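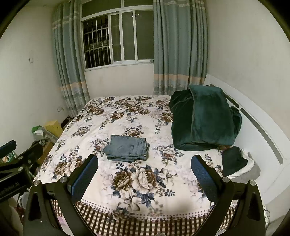

Flostbridge Home Help > Laundry & Linens > Folding and Storage

How do you keep a fold-on-the-bed pile from turning into one big wad?

Posted by tilly_in_trindbridge

My bed is the only flat surface in the house that isn't already holding something, so it's where the laundry gets folded. I start well. Jeans go into a rectangle you could mail. The big green fleece gets folded into something I call a square and my sister calls a hill, and it goes up by the headboard where it can't hurt anyone.

Then I get to the odds and ends: the throw with the fringe, a green knit thing, and a bunch of cut-up old jeans I'm saving for a quilt I have been making for 31 months. By the end of the evening those have found each other and I'm picking yarn out of denim with a crochet hook.

The bed is shoved up against the wall under the window, so I can only work from one side, and the headboard is one of those curved Stirndale ones, which means there's no straight edge to line anything up against. I have a flowered bedspread that shows every crumb of lint. Moving the bed is not happening. I have 2 laundry baskets and one of them belongs to the cat.

Is there an order to do this in? Do I bag the fringe? Should I give up on the quilt? (Please be gentle on that last one.)

Replies, most helpful first

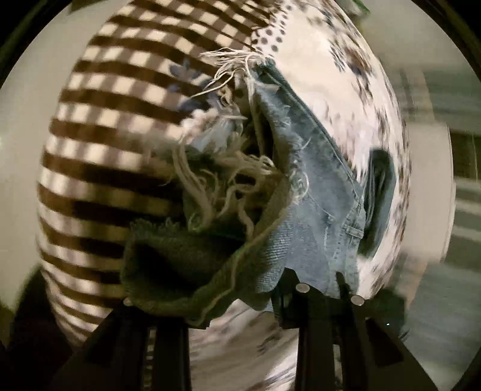 Radosław Stępień
Flostbridge regular, 88 helpful votes, replied Monday evening

Your trouble is the cut denim. Whole jeans are harmless. Once you take scissors to them, the edge lets go of all those little white threads, and those threads want nothing more in life than to meet a fringe. Add a fuzzy knit and you've built a bird's nest with belt loops.

What I would do, in order:

Get the jeans pieces out of there first, before anything else gets folded. Shake them outside and trim the long threads. Stack them flat with all the seams going the same way and roll the stack up in an old pillowcase. If you're going to wash them again before the quilt happens (no judgment, mine took longer), run a zigzag stitch or pinking shears along the cut edges. It won't stop the fraying completely but it slows it down a lot.

Next the fringed piece. Lay it out flat and comb the strands straight with your fingers. Fold both fringed ends in toward the middle, then fold the whole thing in half so the fringe is shut up inside. If there's embroidery on it, keep that on an inside face too, with a bit of plain cotton over it. Bag it if you like. A mesh bag is fine for the wash but I'd skip it for storage, as the loops work their way out through the holes.

Knit goes by itself. Fleece goes last and on top, and fold it in thirds the long way before you do anything else. Halves are how you get the hill.

For what's already tangled, put the crochet hook down. Lay the bundle on the bed, hold the denim still, and loosen the yarn from the outside in. Pulling on the denim tightens everything. If a white thread has wrapped around a tassel, snip the thread and leave the tassel alone. I did it the other way on my mother's shawl and heard about it through two Christmases.

As for working from one side, fold at the near edge and push the finished things toward the window. You're probably doing it backwards and reaching over the pile every time.

Keep the quilt.

marge500

Just buy a table? Vass has folding ones.

tilly_in_trindbridge

Marge, where would I put it.

Radosław, I WAS reaching over the pile. I feel seen and a little insulted. Did the thirds thing on the fleece and it's now more of a loaf, so that's progress. Pillowcase roll is done too. Do you trim the threads again when you get around to sewing, or leave them?

Radosław Stępień

Leave them until you've cut your final squares, then trim once. Otherwise you'll be at it until October.

dennis.k

My wife says put a plain flat sheet over the bedspread before you start folding, then take it outside and shake it when you're done. She says this also works on crumbs. I don't know why she looked at me.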